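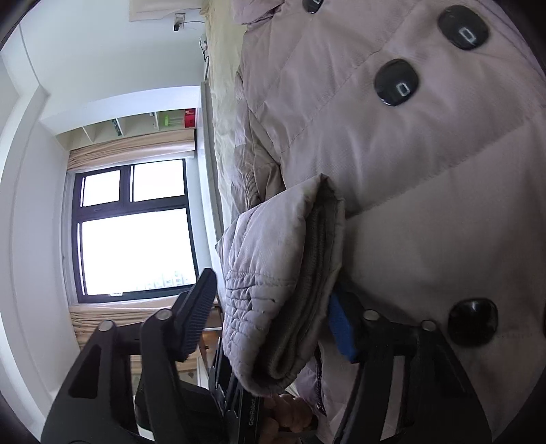 Figure 4. Two-finger gripper closed on a folded section of a quilted coat, with the ribbed knit cuff inside the fold.

5.2 Finding the cuff when the sleeve is folded

Padded coats turned out to be the most rewarding garments we worked with, and also the ones that broke our first grasp planner in the most interesting ways. A puffer jacket has volume. Its edges are round, its seams look like edges, and a sleeve folded over itself gives the depth estimate a smooth hill where the planner wants a crisp border. The shirt model from Section 4 proposed grasps on quilting seams so often that we stopped scoring them one by one and went back to the features.

Tomarus, our perception module, now treats a garment as a set of patches with a texture direction and a stiffness guess. Quilted channels run one way, the ribs of a knit cuff run another, and the change between the two is a wonderfully stable cue. Figure 4 shows why we care about it. The puffy outer fabric and the grey cuff lie in the same fold, within one grasp, and a wrist view sees both at close range. From a higher viewpoint the cuff can be hidden entirely, so the planner has to carry a belief about it until the fingers are near enough to check.

We keep that belief as 50 particles per sleeve. Each particle stores a fold line, a cuff position along the sleeve, and a flag for whether the cuff lies inside or outside the fold. Updates run on every fourth image from the wrist camera. We tried 200 particles as well, and the gain was small enough that we chose the faster loop. The code for both settings is in the release, under the sleeve tracker, and we would love to see someone try a learned proposal in its place.

Buttons deserve a word of their own. They are dark, shiny and high in contrast, so any detector finds them, and for a long while we masked them out as a nuisance. Anum Awan suggested using them as anchors instead, and the change was a delight to watch in the logs. A button sits at a fixed place on the front panel, so two or more in view pin down the garment's orientation even when the hem and collar are bunched up. The mask is gone from the pipeline. What remains is a check that drops any button whose neighbors disagree with the current fold estimate — glare from a window can still produce a convincing false one. 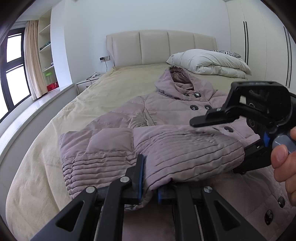

The bimanual planner, Parkix, takes the sleeve belief and the button anchors and assigns a role to each hand. One hand holds and the other moves, and the roles may swap only when both grippers report a stable opening width. We arrived at this rule after a good deal of trial and error in January, when an earlier version let both hands move at once and the body of the garment drifted across the sheet under them. With one hand holding, the drift becomes part of the state and is easy to correct between motions.

Role assignment is a small search. Parkix samples candidate hold points on the front panel, scores each by its distance to the nearest anchor and by how much padding lies under it, and then plans the moving hand's path with the hold fixed. Thick padding is penalized because the finger width saturates there: the gripper reads as closed on fabric when it has only squeezed the fill. We cap the search at 2000 candidates, and in practice it stops much earlier.

One detail that cost us more time than it should have is the wide-angle lens. Straight lines near the border of the view bend strongly, and so do quilting seams, which means a texture direction measured out there is wrong unless it is corrected first. We undistort the patch centers and rotate each direction by the local Jacobian of the lens model, leaving the pixels themselves alone. It is cheap, it keeps full detail around the fingertips, and it made the ribbed-cuff cue usable across nearly the whole view. The correction is a short function with its own tests, and it can be lifted out and used without the rest of our stack.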